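Workshop > Tips > Robot hands > When it goes wrong

Grip faults on two-handed rigs – what to check first
By Blair Menzies, July
Print this page | E-mail this page

Quick one, becuase the same question came in three times. Arm picks up the fruit fine, goes to put it on the plate, then won't let go. Or lets go late and drags the plate with it. Ours did both. Notes below in the order I'd check things now, not the order I did check them, which cost me most of a day.

What happened. Pick and place, lemon onto plate, two hands, nothing fancy. Cycle 222, right hand closes, lifts, lowers, stays shut. No fault on the screen. Controller says hand open. Hand not open. I reached in to pull the lemon free (don't, see further down) and the fingers opened on their own with mine in between. No harm done. Could have been. 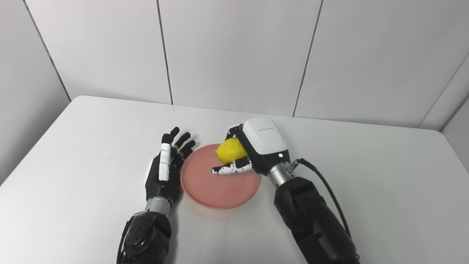

Right hand on the lemon, over the plate. Fingers go under as well as round.

First thing – stop it properly. Pause is not stop. Pause holds the last command and a late one can still come through. Hit the stop, wait for the arms to settle, then cut power to the hands. On our Trirska controller that's a separate switch from the arms. Check yours. Label it.

Don't trust the little light. Green on ours means the hand is talking to the controller. Doesn't mean it's doing as it's told. I read it as "all good" for far too long.

Next, the cable. Any cable that loops out at the wrist wants looking at before you open a single menu. Turn the wrist by hand, power off, all the way both ways. Feel for it going tight. Ours was fine in the middle and pulled at the last bit of travel, which happened to be where the hand lowers to the plate. Plug was backing out by a hair. Message goes out, half of it arrives, hand sits there.

Fix for that:
- Power off, both switches.
- Unplug, look at the pins. Bent one? Stop here and get a new lead.
- Blow it out, push home till it clicks.
- Give the loop more slack than looks neat.
- Tie the cable to the forearm, never to the part that turns.
- Turn the wrist through again before power.

No tape on the plug. Goes gummy, and next time you pull the lead you pull the socket.

Then the timeout. Default open timeout on the Semple hand driver was 3,000 milliseconds here. Long. If the hand hasn't answered by then it tries again, by itself, and that's the late opening that got my fingers. I brought it down to 487 and told it to fault and not retry. Odd number, I know, it's where the false alarms quit. Yours will be different. Start high and walk it down.

Squeeze. Too much grip on something round and the fingers tuck under it. Then when they open they've got nowhere to go, they're between the fruit and the dish. Back the force off until the fruit just stays put on a slow lift. Open a bit higher up too. A small drop onto a plate hurts nobody's lemon.

Plate moving about. Rim catches a fingertip, plate slides, next cycle the plate isn't where the program thinks. Dab of putty underneath does it. Damp cloth under it works as well but you'll be wetting it all day. Keep the idle hand back from the rim.

Wipe the table. Crumbs and specks on a white top seem like nothing, but Vanderleia Xavier had a camera here picking one up as an edge and nudging the approach over. Soft cloth, dish soap, water, dry it. No spray anywhere near the wrists. 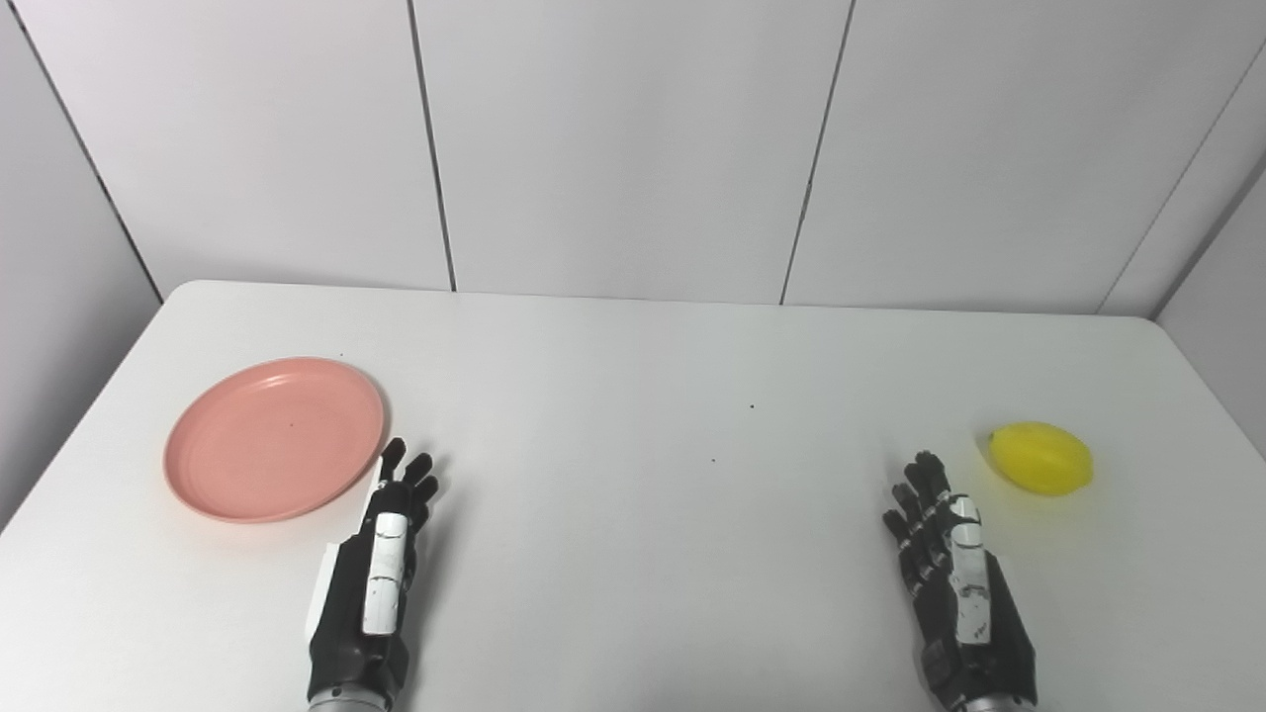 DRATHAM, July – Setup for the retest. Lemon on the right, plate on the left, both hands low and between them. I start every check from something like this so there's room to see which hand does what. Run the right one alone first. Open, close, open, with nothing in it. Ten times. Then fruit. Then fruit to plate, slow.

Watch the fingers, all of them. One lagging finger will do the same as a bad cable and you'd never spot it at full speed. If one's slow every time it's probably the tendon or the joint, and that's a job for whoever sold it to you. Ours came through Prallden and they want the log file, so save it before you restart. I didn't. Restart wipes it.

Swap test if you're still stuck: left lead on right hand. Fault moves with the lead, it's the lead. Fault stays, it's the hand. Put labels on first or you'll lose track of wich is which.

Hands out of there. Worth repeating. If it won't let go:
- Stop, power off, wait.
- Use a wooden spoon to ease the thing out. Not a screwdriver, it'll mark the finger pads.
- Second person at the switch if you've got one.
- Sleeves up, rings off.

Where we are now – lead replaced, timeout down, force down a notch, putty under the plate. Nearly a whole afternoon's running with no stuck grip. One fault, and it stopped dead like it should. Still don't love the socket on that right wrist and will be changing it when the part comes.

Real fruit goes soft after a lot of handling, by the way. If you're using it swap it before it leaks into the joints.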